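Gravação em latão: notas sobre a placa do esquadrão
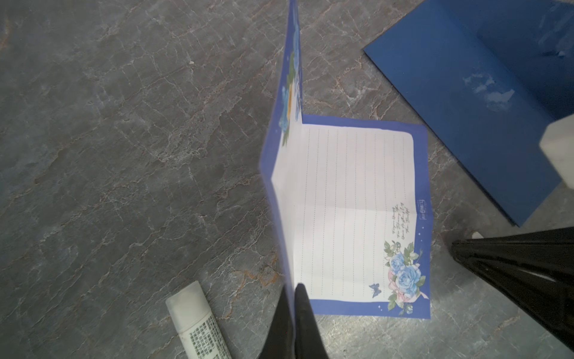 Papel de carta pautado, dobrado, sobre pedra cinzenta.

2020-03-01

A encomenda do Rupert Brunner era uma placa de parede para a sala de convívio do aeroclube, em latão de 3 mm, com o contorno de um planador e duas linhas de texto. O desenho chegou em vetor, com 178 nós só no perfil da asa. Reduzi a curva antes de a passar para a máquina, porque o excesso de nós faz a fresa hesitar e deixa marcas visíveis à luz rasante.

Usei a fresa cónica da Danzer para o texto e uma de topo reto para o rebaixo do fundo. O avanço ficou nos 1210 mm por minuto no contorno. Nas letras pequenas desci bastante, sobretudo no G e no S, onde a ponta tende a arrastar rebarba para dentro do traço.

O enchimento foi feito com esmalte azul da Mikarance, duas demãos, lixado a molhado entre elas. A segunda demão retraiu nos cantos mais apertados - já me tinha acontecido em agosto, com a placa de Brostthorpe - e tive de retocar 7 letras à mão, com agulha.

A base é de nogueira, acabada a óleo. A Mechthild Gasser sugeriu parafusos ocultos em vez de cola de contacto. Fica mais limpo e permite retirar o latão para polir. Os furos cegos foram abertos por trás, com batente de profundidade, depois de um ensaio numa sobra da mesma chapa.

Falta o verniz de proteção. Tenho uma amostra do Seseck mate a curar na oficina e só decido depois de ver como reage ao esmalte.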